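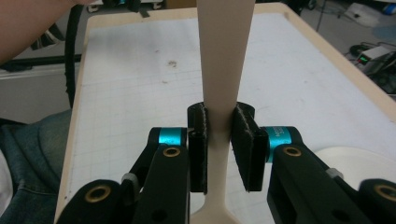

Gripped at the narrow neck, with the wider end up.

Saltside: Season One Companion Box
Reviewed by Uwe Mühlbauer

Saltside ran for 15 episodes, and most of the people I know who watched it did so for the two leads. The companion box is aimed at those viewers. It holds a hardback book of cast profiles, a set of printed stills, a fold-out map of the harbor town and a download code for the soundtrack. Homley put it out in July, and I have had my copy long enough to read everything in it.

The book is the main item. Each of the 8 regular cast members gets a chapter with a short biography, an interview and a list of earlier work. The interviews are better than I expected. The actor who plays the ferry pilot talks at length about doing radio ads and dinner theater before she got the part, and she is frank about how little either of them paid. The younger brother's chapter is thin. He was a child presenter before the show and has a large following online, and most of his pages repeat what is already on his own channel.

The biographies have some mistakes. One birthplace is given two different ways in the same chapter, and the guest cast list leaves out the lighthouse keeper, who is in three episodes. There is no index either, so finding a particular quote means paging through.

The stills are printed on heavy card and look good. I would have liked more from the storm episodes and fewer from the wedding. The map is on thin paper and mine started to split at a fold after the second time I opened it — keep it flat if you can.

The soundtrack code is where I had trouble. It has to be entered on the Flarkance site, which asks you to make an account first. My code was rejected twice. Support answered the next morning and sent a new one that worked. The files are good quality and include the Wunderlich song from the closing credits, in the full version instead of the short edit used on air.

If you already follow the cast closely, you will know up to half of what is in the book. People who came to the show late will get more from it. I would buy the book on its own if Homley sold it that way, but for now it only comes in the box.

Book: 4 out of 5
Stills: 4 out of 5
Map: 2 out of 5
Soundtrack: 3 out of 5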